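Skarero 2x2 Puzzle Cube: Owner's Guide
Section 2. Setting Up and First Turns
2 min read

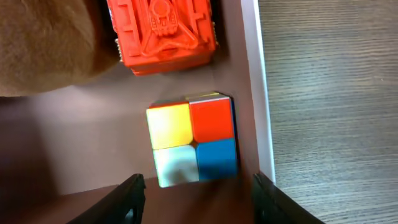 Before you turn anything, choose a flat surface with good light and set the cube down with one face up. A plain, dark tabletop makes the colors easy to tell apart. Your cube has no stickers; the color is in the plastic tiles. On a mixed cube, a single face can carry four different colors, such as yellow, red-orange, white and blue. Look for the thin dark seams between the tiles. These are the lines the layers turn along.

1. Hold the lower layer still with one hand.
2. Turn the upper layer a quarter turn. Stop when the seams line up.
3. Turn it back to where it started.
4. Repeat with the right layer, then the front layer.
5. If a layer feels stiff, work it back and forth a few times before going on.

Note: A 2x2 has no fixed center pieces. Pick one corner, keep it in the same position, and solve the others to match it.

Note: Shiny tiles reflect overhead lamps, and white can look gray under them. Tilt the cube if you are unsure of a color.

CAUTION: Do not force a layer when the seams are out of line. A corner may pop out. If it does, see Section 4, Refitting a Corner.

CAUTION: Do not use household oil on the cube. Use Tonov puzzle lubricant, part 152, one drop per layer.

Text by Rozália Csizmadia. Revised 2019-07-15.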